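Can a player on loan play against the club that owns him?
Posted by Fludport Red, 19/08/2024

We have a midfielder on loan from Wavament until June. The league fixture list has us playing them twice, and we could draw them in the cup as well. Does he sit all of those out?
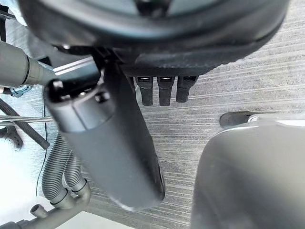
Sotelo
He misses both league games. The cup is different – the parent club can give written permission, but most don't bother.

Tement End
Depends on your league. In mine the ban is automatic, and in others it only applies if it's written into the loan deal. We had a striker in on loan who was left out for the away game and then played at home, so don't assume one answer covers the whole season. 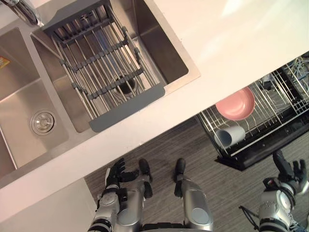
The cup rules are normally in a separate handbook. Look under "temporary transfers" and check whether he is cup-tied too. If he played for Wavament in an earlier round, he can't play for you in that cup at all, whoever you draw.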